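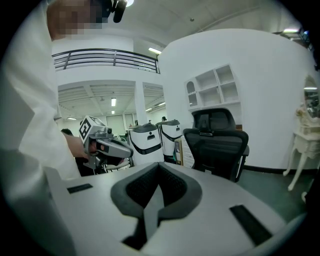 Nebellaterne – Erweiterung für Oltcombe

Mit der Nebellaterne kommt ihr endlich in die Moore von Ene, und zwar ohne vorher das halbe Inventar mit Fackeln vollzustopfen! Die Laterne gehört zum Erweiterungspaket Iltstead von Hutamik und lässt sich in jeder bestehenden Welt nachrüsten. Ein neuer Spielstand ist nicht nötig, die Moore entstehen in den Gebieten, die ihr noch nicht betreten habt.

Zum Herstellen braucht ihr vier Kupferplatten, eine Glaskugel und ein Irrlicht. Die Platten kommen in die Ecken der Werkbank, die Kugel in die Mitte, das Irrlicht direkt darunter. Irrlichter fangt ihr nachts am Wasser mit dem normalen Kescher (bei Regen tauchen deutlich mehr auf, also ruhig mal nass werden). Die fertige Laterne passt in die Zweithand, an jede Kette und auf jeden Zaunpfosten.

Ein Rechtsklick auf einen Torbogen aus Moorstein entzündet das Portal. Der Bogen muss geschlossen sein und innen mindestens drei Blöcke hoch, sonst flackert er nur kurz. Pro Entzündung verliert die Laterne einen Teil ihrer Ladung, nach 300 Sekunden ist sie wieder voll. Wer es eilig hat, hält sie unter einen Leuchtpilz – das geht schneller und klingt obendrein wunderschön. Überhaupt die Geräusche! Radka Golob hat für das Paket 148 neue Klänge aufgenommen, vom Glucksen im Torf bis zum leisen Klirren, wenn zwei Laternen nebeneinander hängen.

Mein Lieblingsdetail ist das Licht selbst. Es wird im Nebel grünlich, in Höhlen eher bernsteinfarben, und im Schnee zieht es einen kleinen Hof um die Spielfigur. Verena Mösli, von der die Texturen stammen, hat dafür sämtliche Wasserflächen noch einmal angefasst. Wer gern Häfen oder Gartenteiche baut, wird viel Freude daran haben.

Technisches

Spielversion: Oltcombe 5 oder neuer
Mehrspieler: ja, das Paket muss auf dem Server und bei allen Mitspielenden installiert sein
Haltbarkeit: rund 2000 Entzündungen, danach an der Werkbank mit einer Kupferplatte reparieren
Verzauberungen: Sanftes Licht, Windfest
Sprachen: Deutsch, Englisch, Slowenisch

Beim Aktualisieren aus der Oktober-Fassung bitte vorher alle Laternen von den Ketten nehmen und in eine Truhe legen. Hängende Laternen aus der alten Fassung werden beim Laden sonst zu gewöhnlichen Öllampen. Portale, die schon brennen, bleiben an. Eigene Rezepte könnt ihr weiterhin in der Rezeptdatei ändern, zum Beispiel wenn auf eurem Server Kupfer knapp ist. Shader laufen mit, nur der farbige Nebel muss dann in den Grafikeinstellungen von Hand eingeschaltet werden.

Ähnliche Gegenstände
Irrlichtkescher
Moorsteinbogen (Bausatz)
Leuchtpilz im Topf
Kupferkette, lang
Karte der Moore von Ene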